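Mesa redonda Vestergaard
Colección Rolldale – mesas de comedor y de juego

Mesa de tablero redondo en tono miel, pensada para comedores pequeños, salas de juegos y rincones de estudio. El tablero tiene el canto curvo continuo, sin esquinas, y una veta horizontal marcada con líneas más oscuras que cambian de una pieza a otra. El acabado es liso y ligeramente brillante.

Se entrega desmontada en un solo bulto. El montaje lleva 19 minutos con la llave incluida y conviene hacerlo entre dos personas, con el tablero boca abajo sobre una manta. 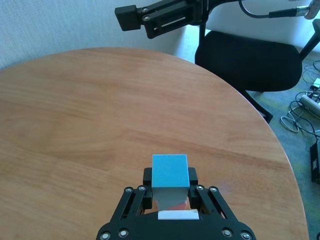

El brillo del acabado refleja la luz de techo y de ventana. Quien vaya a usar la mesa para leer o dibujar puede girar el tablero antes de apretar los tornillos, de modo que la veta quede paralela a la ventana. También está disponible en acabado mate, con el mismo precio y un plazo de entrega algo mayor.

Uso con juegos de construcción

La superficie es plana y admite cubos, fichas y piezas pequeñas. Los cubos Trekatetti se venden aparte, en azul claro y en rosa coral, entre otros colores. Tienen las aristas un poco redondeadas y se apilan sin encajes, así que el de arriba puede quedar girado respecto al de abajo. Con niños pequeños recomendamos empezar por torres de dos.

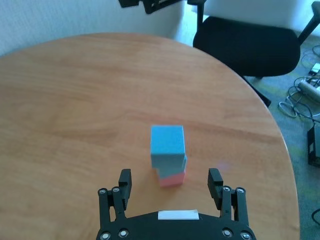 Para limpiar el tablero basta un paño de algodón apenas humedecido. No use estropajos, alcohol ni productos con amoníaco. Las marcas de vasos salen mejor si se secan enseguida – pasadas unas horas pueden dejar cerco. Bajo macetas y fuentes calientes ponga siempre un salvamanteles.

Datos del producto

Fabricante: Bevwood
Modelo: Vestergaard, tablero redondo
Referencia: 2816
Color: miel
Acabado: brillo suave o mate
Garantía: 5 años para tablero y estructura
Montaje: necesario, llave incluida
Precio: 926 euros, impuestos incluidos

Los cubos Trekatetti no están incluidos en el precio de la mesa.

Envíos y devoluciones

Entregamos a pie de calle. La subida a domicilio se contrata aparte al finalizar el pedido. Revise el tablero antes de montarlo y conserve el embalaje original mientras dure el plazo de devolución. Una vez montada la mesa solo se admiten cambios por defecto de fabricación.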